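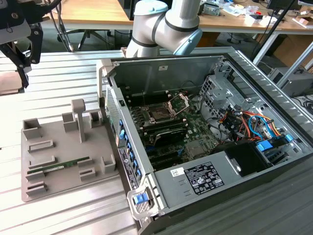

Reading time: 4 min

Home Papers Sections Authors Contact

3.2 Preparing the case and laying out parts

All work in the Radebe study was carried out on desktop towers laid on their side with the side panel taken off. In this position the board lies flat and the processor is lowered into its socket from above. The retention bracket is opened before the processor is brought across, so that the socket is clear when the part arrives.

Small parts are kept in a tray next to the case. Earlier trials at Kulis placed them on an open bench mat, and of 540 recorded steps almost 200 included a pause to find or turn a part. With a slot for each item, the order of work can be read from the tray itself.

Figure 4. Open tower with the socket bracket raised; processor and memory module in the grey tray beside it. 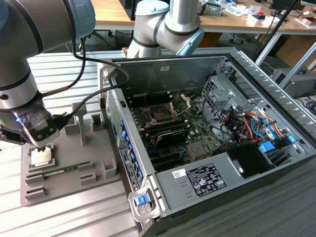 Anisa Nair objected, on reading an early version of this section, that a tray settles where a part is but says little about which way round it should go, and that the corner mark on a processor is easily missed under poor light. We accept the point. The layout used from July onwards therefore fixes the direction of each part as well as its place, and the results in Section 4 refer to that layout only.

Next section Back to contents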